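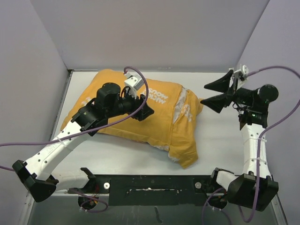 Rugby on the radio was the way I learned a good part of my English, so when the station in Umthorpe opened its sports department to visitors for one day in October 2019, I put my name on the list the same evening. The invitation said we would see how a match goes from the ground to the listener. I came by the early train from Lelness and was at the door before it was open. I had no club color to wear, but many in the line had dressed for their team, and the strongest color was a yellow that goes toward orange, the same as the creased cloth with the white printing on it. By the time they let us in, the whole entrance hall was full of it.

We were divided into groups and given a paper badge. My group started in the commentary training room, a small place with thick curtains and two desks. On each desk there is a screen, a microphone that you hold against the upper lip, and a box with three buttons. One button opens your voice to the listeners, one talks only to the producer, and the last one is for coughing. You press it, you cough, and the listener hears only the crowd. I had listened to radio sport for many years and never thought about coughing.

Then we could try it. They played six minutes of an old match between Grarndale and Umthorpe, without any sound except the crowd, and two visitors at a time had to speak over it. I was the second voice, which should be easier, because you only explain what has happened. It was not easy. I was still explaining the first scrum when Grarndale had already scored at the other end. The instructor told me kindly that on television I could be silent, but on radio the listener would think his set is broken.

After this we walked to the control room. A match was not on that day – it was a Wednesday – but they were testing the line from the ground at Lelness, and we could hear a man there count and complain about the wind. The sound from the field comes by two separate ways, so if one fails, the other takes over. There are microphones along the touchline and one high under the roof, and the operator mixes them with his fingers all the time. When he took away the touchline ones, the game in the recording suddenly felt very far.

The part I liked the most was the talk about rights, although some people used it to look for the coffee. The station has an agreement for the Lyimo Cup until December, 35 matches on radio, and only a few of them also on television. I asked why the early rounds are not shown. The answer was that a camera truck costs the same for a small match as for a big one, while a commentator needs one seat, one bag and a good view. He does not always get the good view. At one ground he sits behind a pillar.

Some practical remarks for those who want to go next time. The tour takes 3 hours and you stand for most of it. The stairs to the control room are steep, and I did not see an elevator on our way. Bags must stay at the entrance. The canteen closes early, and the soup was finished when our group came, so I ate a sandwich on the platform and missed nothing except the first train home.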